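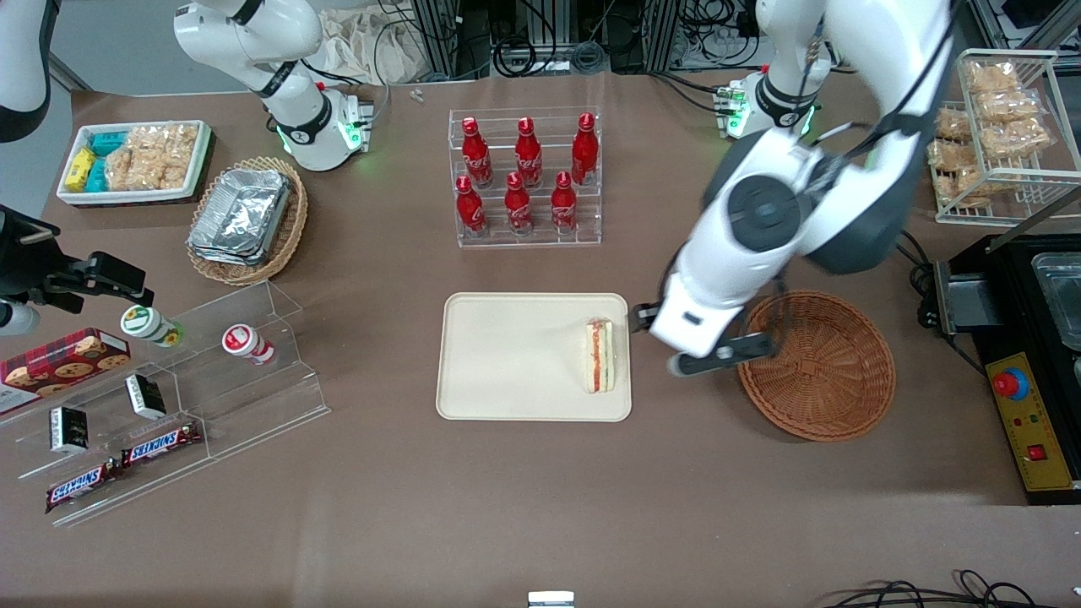

Food counter, tray and sandwich.

Starkholm Building, ground floor refreshment area
Routine safety inspection checklist, with comments

Area covered: refreshment room, corridor to the Florkgate entrance, dry store, cleaning cupboard, Orora Room (overflow seating)
Floor area: 2,710 sq ft
Inspected by: Pei-shan Lam
Result codes: S = satisfactory, A = action needed, N = not inspected, NA = not applicable

Read the previous checklist before starting. Any A carried over from it is marked A again until the repair has been seen by the inspector. A work order number by itself doesn't close an item.

1. Exits and access

1.1 Exit doors open fully without a key or tool. S
1.2 Exit route to Florkgate clear for its full width. A
Comment: Stacked chairs on the left side past the Orora Room door. Moved during the inspection. Recorded as A because the same item was raised last time.
1.3 Exit signs lit. S
1.4 Emergency lights hold for 60 seconds on the test switch. A
Comment: Unit over the dry store door dropped out before the end of the test. Battery pack to be replaced. Remaining units held.
1.5 Fire doors close and latch from any open position. S
Comment: Kwok closer on the corridor door adjusted since the last visit. Door now latches from a small opening. Light oil film on the closer arm, no drip.
1.6 No wedges or hooks holding fire doors open. S
1.7 Door vision panels clear of posters. S

2. Fire equipment

2.1 Extinguishers in place, on bracket, pin and seal intact. S
2.2 Gauge in the green band. S
2.3 Service tag current. A
Comment: Tag on the 5 lb unit in the corridor is unreadable. The unit itself looks sound. Get the date from the service log and fit a new tag.
2.4 Fire blanket in holder, pull tabs hanging free. S
2.5 Pull station visible and not obstructed. S
2.6 Sprinkler heads free of paint, tape and hung decorations. S
Comment: String left on one pipe hanger in the Orora Room, clear of the head. Remove at next ladder work.

3. Electrical

3.1 Panel front clear. S
3.2 Panel schedule matches the circuits fitted. A
Comment: Microwave circuit was moved and the schedule still shows the old position. Handwritten correction is not enough. Print a new one.
3.3 GFCI outlets near the sink trip and reset. S
3.4 Outlet covers whole and tight. S
3.5 No extension cord in permanent use. A
Comment: Cord behind the water cooler again. Removed. The cooler reaches the wall outlet when it is turned a quarter.
3.6 Cords free of cuts, crushed sections and tape repairs. S
3.7 Kettle and toaster bases clean underneath. S
3.8 Ventilation grille on the refrigerator clear of dust. A
Comment: Heavy dust on the lower grille. Vacuum with the unit unplugged.

4. Food contact surfaces and cold storage

4.1 Counter and table tops free of chips, open joints and lifted edges. S
4.2 Trays and baskets clean before food is set out. S
4.3 Wrapped food kept in its wrapper until served. S
4.4 Refrigerator thermometer present and readable without moving food. S
4.5 Temperature log filled in for each working day. A
Comment: Gaps in the log. Where a reading was missed, leave the line blank and initial it. Do not fill it in afterward.
4.6 Door gasket seals on all sides. S
4.7 Raw items stored below ready-to-eat items. NA
4.8 Sanitizer test strips in date and matched to the product in use. S
4.9 Allergen sheet posted and legible. A
Comment: Sheet posted is the old layout with no sesame column. Current version was in the drawer. Swap it and discard the old one.

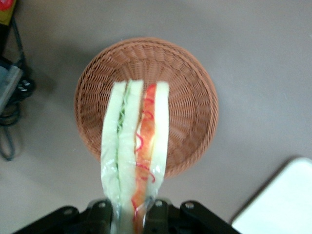
Wai-kit Tse wrote back that 4.5 should be split, because a missing reading and a high reading need different follow-up and the single line hides which one was found. He also asked that the inspector write down the reading on the day of the visit, whatever the log says.

Response: Accepted. From the next issue 4.5 becomes 4.5a (log complete) and 4.5b (reading at time of inspection, with the time of day). The old combined results will stay as they are in the record.

5. Floors and housekeeping

5.1 Floor dry and free of loose mats. S
5.2 Mat edges flat at the Florkgate entrance. A
Comment: Corner curled on the inner mat. Reversing it did not help. Replace.
5.3 Wet floor sign available and stored within reach. S
5.4 Dry store shelving fixed to the wall. S
5.5 Heavy items on lower shelves. A
Comment: Bottled water on the top shelf of the dry store. To be brought down by whoever takes the next delivery.
5.6 Step stool feet intact. S
5.7 Cleaning products in original or labeled containers. S
5.8 Safety data sheets match the products in the cupboard. A
Comment: One sheet for a degreaser no longer stocked. None for the new descaler.
5.9 Waste bins below the fill line, lids closing. S

6. Hot water and handwashing

6.1 Hand sink free of stored items. S
6.2 Soap and paper towels stocked. S
6.3 Water heater outlet at 60 °C or above at the heater. S
Comment: Measured at the drain cock with the probe held steady.
6.4 Mixing valve at the hand sink checked. N
Comment: Access panel screwed shut and painted over. Panel to be freed before the next inspection.
6.5 Scald warning label at the boiling water tap. S
6.6 No leaks at traps or supply lines. S

7. First aid

7.1 Kit in marked location. S
7.2 Contents match the list in the lid. A
Comment: Burn dressings missing. Blue bandages low.
7.3 Contact names on the poster are current. S
7.4 Eyewash bottle sealed and in date. NA

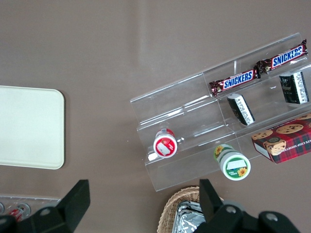 Page last changed: April, 3:40 p.m. (P. Lam). Item 6.4 result changed from A to N.

8. Follow-up

Open items go to the building log the same working day. Items 1.2 and 1.4 are to be treated first. Item 3.5 is to be rechecked without notice.

Item 6.4 was first entered as A. The valve was not reached, so N is the correct code, and the painted panel is logged as a separate repair under general maintenance.

Comments after issue

Wai-kit Tse: 3.2 is done, new schedule in the door sleeve. Please check breaker labels against it too, two of them were faint.

Pei-shan Lam: Noted. Will check at the next visit and leave 3.2 as A until then.

Wai-kit Tse: For 5.2, does the replacement mat need to be the same thickness? The thinner one would clear the door better.

Pei-shan Lam: Thinner is acceptable if the backing grips on the tile. Try the door through its full swing before the old mat is thrown out.

Wai-kit Tse: Burn dressings ordered. Bandages restocked from the Orora Room kit, so that kit is now the one that is short.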